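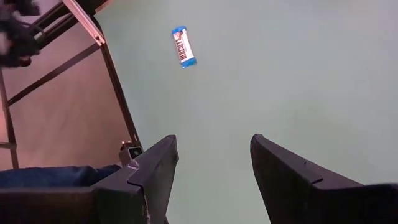 Figure 4-2. Wrist view: fingers open, one candy bar on the table.

4.2 Recording a pick set

A pick set is 100 episodes of the arm collecting one object from the table. It is exactly as thrilling as it sounds. Plan on two sittings, and finish the wrist calibration in 4.1 before you begin.

1. Start Erero on the workstation and open the Jekitz recorder. Wait for the wrist stream to show a live picture. A frozen picture looks very much like a live picture of a table, so wave a hand under the gripper and check that the hand turns up.

2. Choose New set and type the object name in lowercase, with underscores: candy_bar, not Candy Bar FINAL. The training script sorts by name and has no sense of humor.

3. Clear the work surface and put down one object. Place it beyond the fingertips, in the upper part of the wrist view, with table visible on every side of it.

4. Open the gripper all the way. Both fingertips should appear in the wrist view at nearly the same height. If one sits clearly higher than the other, go back to 4.1.

5. Press the left pedal and wait for the tone. Anything you do before the tone is rehearsal.

6. Guide the arm to the object, close on it, lift, and hold still until the second tone. Move at the speed you would like the robot to move. It will copy your hesitations faithfully, including the one where you reached for your coffee.

7. Press the right pedal to save, or hold it down to discard.

8. Return the object to a new spot at a new angle, then repeat from step 4 until the counter reads 100.

Note: Small wrapped items are easy to place the same way every time without meaning to. Turn the object between episodes – lengthwise, crosswise, tilted left, tilted right – and let printed labels face whichever way they land. A model that has only met upright candy will be baffled by the other kind.

Note: Missed grasps are useful if you recover. Save the episode when you miss and then pick the object up in the same take. Discard it when you miss and say something into the microphone.

CAUTION: Keep hands off the table between tones. The Cadwaladr gripper closes at full commanded force and does not distinguish between chocolate and thumbs.

CAUTION: Do not swap the object partway through a set. If the wrapper splits or the contents soften, close the set, start another under the same name, and add _2. Eating the object also ends the set.

When the set is complete, choose Verify. Ilard plays back four episodes picked at random. Watch them all the way through, then choose Upload.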